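Brevix Cirillo review: a mid-range phone with a very good battery

The Cirillo is the fourth phone from Brevix and the first one the company has sold outside its home market. I bought mine unlocked in May from the Hendari store in Skirkbridge and have used it as my only phone for two months. I paid full price. Brevix did not supply a review unit and has not seen this text.

I came to it from an older phone with a cracked back and a battery that was dead by lunch. My needs are ordinary: calls, messages, maps, email, a lot of podcasts, and photos of my kids. I don't play games beyond a crossword.

Setup and first day

The phone came with 41 percent charge. There is a USB-C cable in the package, a SIM tool and a clear case. No charger, so check that you have one that can put out enough power. My old 18-watt plug works but takes well over two hours for a full charge.

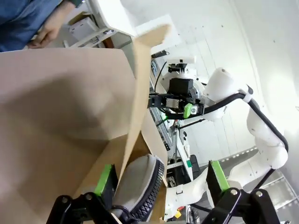
Moving my data over took most of an evening. The transfer app copied contacts, texts and photos without trouble. It did not bring over my alarms or Wi-Fi passwords, and two banking apps had to be registered again from scratch. There was a system update waiting as soon as I signed in, and another the next morning. After the second one the fingerprint reader got noticeably quicker.

Brevix installs nine of its own apps. Five can be removed. The other four can only be disabled, and one of them, Brevix Daily, turned itself back on after an update. I disabled it again and it has stayed off.

Screen

It's a 6.3-inch OLED panel with a 90 Hz refresh rate. Colors are a little strong out of the box; switching to the Natural setting under Display fixes that. Brightness is fine indoors and acceptable in direct sun, though with polarized sunglasses the picture goes dark if you hold the phone sideways. Auto brightness is slow. Walking out of a building, I usually wait three or four seconds before I can read anything.

The bezels are wider at the bottom than at the top. I stopped noticing after a week.

Size and build

The frame is aluminum and the back is a matte plastic that doesn't show fingerprints. I prefer it to glass. At 178 grams it's comfortable to hold in one hand, and I can reach most of the screen with my thumb. The power button sits a bit too close to the volume keys. I still take a screenshot by accident every few days.

There is a headphone jack on the top edge. There's no memory card slot, so think about whether 128 GB is enough before you buy. I have used 71 GB so far.

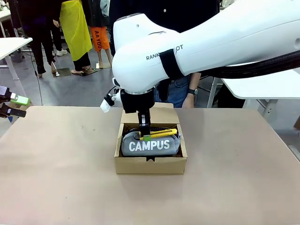
Battery

This is the reason to buy the phone. I take it off the charger at 6:30 in the morning and it's normally above 45 percent when I go to bed. On a travel day with maps running for five hours and a hotspot for my laptop, I still had 19 percent at night. Standby is good too. Left on a shelf overnight in airplane mode it lost one percent.

Charging from empty to half took 28 minutes with a 45-watt plug. It gets warm during that time. There's a setting that stops the charge at 80 percent, and I leave it on except when traveling. There is no wireless charging.

Camera

The main camera is good in daylight and average at night. Skin tones look right, which my last phone never managed. Moving children indoors come out blurred maybe half the time unless I turn on a lamp. The ultrawide is soft at the corners and I've mostly stopped using it. There's no telephoto. Video is steady enough at 1080p, but at 4K the stabilization shuts off and every step shows.

The camera app opens quickly. I counted my photos when I backed up last week and had 1,247 from this phone, so the quality can't be bothering me much.

Calls and signal

Call quality is clear on both ends. In my basement, where the old phone dropped to nothing, the Cirillo keeps one or two bars. It did lose its connection to my car's Bluetooth repeatedly for the first few weeks. Deleting the pairing and adding it again cured that. The speaker is loud but thin, and it's easy to cover with a finger when watching something in landscape. 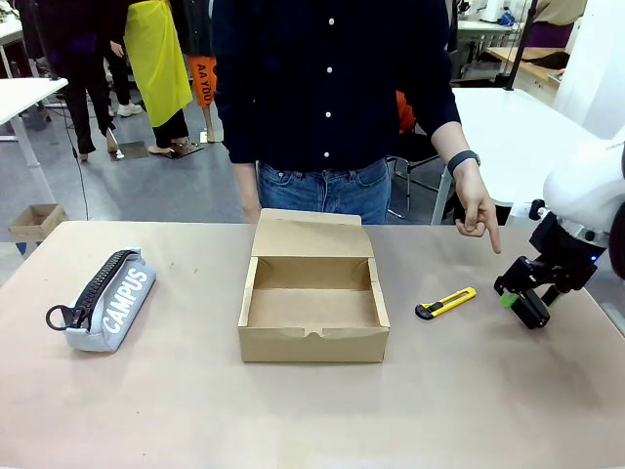
Speed

Everyday apps open without delay. With a dozen browser tabs and maps running it sometimes reloads a page I was reading. Installing app updates in the background makes scrolling stutter for a minute or so. A friend, Kosmas Ververidis, plays a racing game on his and says he has to keep the graphics on medium.

Support

Brevix promises three years of system updates and four of security patches. I emailed support about the car problem and got a reply in 2 days with the same fix I had already found on a forum. Screen replacement through Hendari is quoted at $118 with a one-week wait.

Price

I paid $278 for the 128 GB version. The 256 GB model costs $50 more, and if you shoot a lot of video I would get that one.

Good: battery life, size, headphone jack, plastic back, daylight photos.
Bad: slow auto brightness, weak ultrawide, no card slot, no wireless charging, preinstalled apps.

Rating: 4 out of 5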